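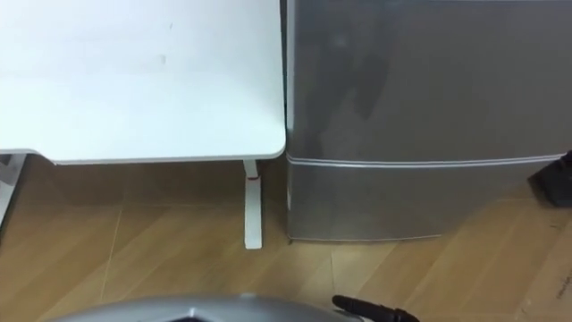 Section 2. Finding a place for your Ellari refrigerator

Most people who buy a small two-door refrigerator already have a spot in mind for it, and more often than not that spot is beside a desk, in a bedroom, a study or the corner of a shared office. It is a good place for it, and you will be glad of a cold drink within reach on a long afternoon. Do give the desk a little thought before you slide the refrigerator in next to it, though. A white desk with a rounded corner, like the one next to the silver refrigerator at the head of this section, is easier to live with than a square one, but you can see how nearly the corner touches the side of the cabinet, while down at floor level there is still a narrow gap beside the desk leg. The top of a desk often reaches out farther than its legs do, so please take your measurements at both heights - we have had many calls from customers who measured only along the floor.

What you will need

A tape measure, a small spirit level, a soft dry cloth, and a second person to help with the lifting.

Setting the refrigerator in place

1. Clear the floor and wipe it down. Crumbs and grit under the feet will scratch a painted or wooden floor when you make your final adjustments.

2. Measure the width of the space at floor level, and then again at the height of the desktop. Write down the smaller of the two numbers and work from that one.

3. With your helper, walk the refrigerator into position. Keep it upright the whole way, and hold it by the cabinet, never by the doors.

4. Leave at least 2 inches between the back of the cabinet and the wall. If you have the room, leave the same on the side nearest the desk as well.

5. Lay the level on top of the cabinet and turn the front feet until the bubble sits in the middle. A very slight lean toward the back is fine and helps the doors swing shut.

6. Open the upper door all the way, then the lower one. Both should swing freely without meeting the desk, a chair or anything you keep on the other side. If a door catches, move the refrigerator forward a little until the door front stands clear of the desk edge.

7. Let the refrigerator stand for 14 hours before you plug it in. We know this is a nuisance when you have groceries waiting, but if it was tipped on its side in the car, the oil in the compressor needs that time to settle.

Note: The thin edge where the front panel wraps around the side picks up marks easily. If your desk is the sort that gets nudged when you sit down, a felt pad on the corner will save you some grief. The Ouali pads in the accessory bag are meant for just this, and they peel off cleanly.

Note: A silver finish shows fingerprints. Wipe along the direction of the grain with a damp cloth, then dry it - no scouring powder, please.

Caution: Do not run the power cord under a desk leg or behind a drawer unit where it may be pinched.

Caution: Do not push papers, bags or coats into the gap between the desk and the refrigerator. Air needs to move there.

When both doors open as they should, go on to Section 3, Switching on for the first time.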